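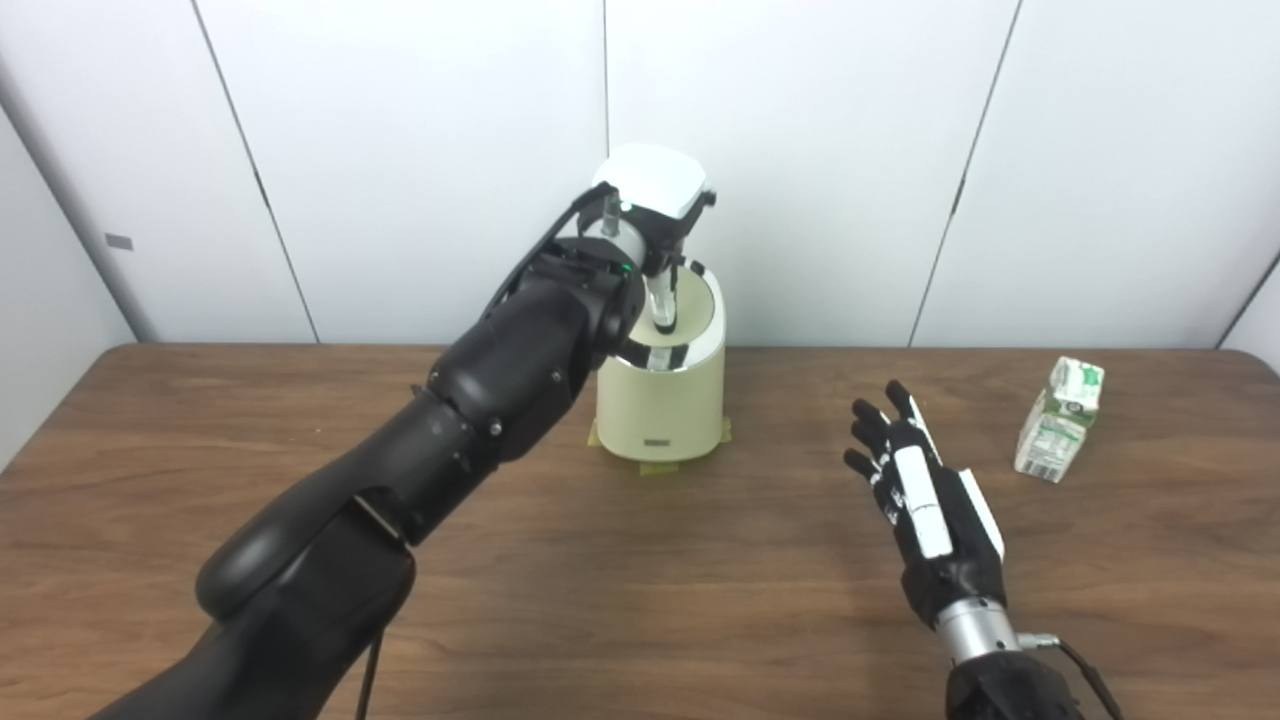 How do you keep a tall, narrow countertop appliance from shifting when something is being worked inside it?

Fix the base to the table with a square of grippy mat or double-sided tape, cut slightly larger than the foot, and hold the tool vertical.

Jan 20, 2022

I have had several variations of that question since the August post on the Orkwood table, so the longer version follows.

A tall cylinder with a small footprint has two ways to misbehave. It can slide, or it can tip. Sliding is a friction problem and is cheap to fix. Tipping depends on how high up the side load is applied, and a long shaft in the opening applies it very high up, at the rim. A mat alone does little against tipping. Tape helps, provided the tape is stuck to both surfaces and both surfaces are clean.

The Orkwood top is 2,000 mm long and finished with hardwax oil. Oil finishes are poor for tape. Fresh ones transfer to the adhesive, and old ones let go in patches. I wiped the area with a damp cloth, dried it, and waited overnight before sticking anything down. On a lacquered top the wait can be skipped.

Materials tried:

Cindon shelf liner, the ribbed kind. Good against sliding, useless against tipping. Loses grip when flour gets into the ribs. Rinses clean.

Carpet tape from the hardware store in Stetum, trimmed to a square. Holds very well. Takes patience to remove -- warm it with a hair dryer first, then pull low and slow across the grain.

Vermeulen silicone square. Somewhere between the two. It grips by surface contact, so crumbs matter. I use it most days because it lifts off without residue.

Size matters less than I expected. A finger's width of margin past the foot is enough. More than that and the edges collect spills. If the base has vents or a cord outlet underneath, leave them clear and check the manual before sticking anything to it. The same applies to any base that gets warm in use, where household adhesive turns soft and starts to creep.

As for the tool, insert it before applying any force, and let the shaft settle in the middle of the opening. If it leans on the rim, the rim takes the load and the base follows. I keep the hand high on the handle and the free hand close to the body of the appliance. Move any cartons or glasses to the back of the table first. I lost 100 ml of apple juice to an elbow in August and have moved mine ever since.

One correction to the earlier post. I gave the distance from the table to the wall socket as 2,081 mm. That was measured from the wrong end. From the near corner it is short enough for a standard cord, and the extension lead I recommended is unnecessary.

Still to test: whether the Vermeulen square holds up after repeated trips through the dishwasher. Mine has gone slightly shiny on one side, and I now put that side up.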